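Paveck Community Hall Association
Minutes of the General Meeting, 2020-09-13

The meeting was called to order with 18 members present. Minutes of the June meeting were read and approved with one correction: the Grajales Street gate is to be repainted, not replaced.

1. Hall rental
Rentals have started again on a limited basis. The small room may be used by groups of no more than 5 until further notice. The deposit for the main hall stays at $300. A motion to drop the deposit for members was discussed and tabled.

2. Roof and gutters
Two bids came in for the gutter work on the north side. Nikard was lower but did not include hauling away the old gutters. Kusier included hauling and can start within two weeks of a signed contract. Moved and seconded to accept the Kusier bid. Passed, two opposed. One of the members opposed asked that the minutes show she would have preferred a third bid.

3. Kitchen
The refrigerator door seal is worn and a new one will be ordered. Members are reminded to label food and take it home the same day. Microwave users should cover their dishes and wipe up spills.

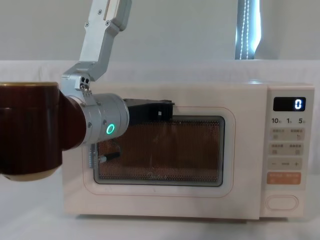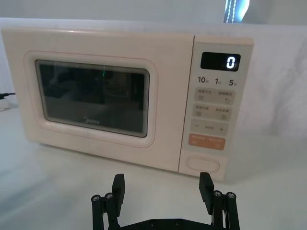
Pale microwave with a glass door window.

The question of locking the kitchen between rentals was raised again. Moved to put a keyed lock on the pantry only. Passed. Three keys will be cut and signed for in the key book.

4. Newsletter
The last issue went to 118 households. Postage is up, and members who can take it by email are asked to say so on the sign-up sheet by the door. The paper copy will continue for anyone who wants it.

5. Parking
Complaints were received about cars blocking the side entrance during evening rentals. The rental form will be changed to say that the side entrance must be kept clear. Cones were suggested. No action taken.

6. Other business
The piano needs tuning. Held over to the next meeting pending a price.

Meeting adjourned at 8:40 p.m.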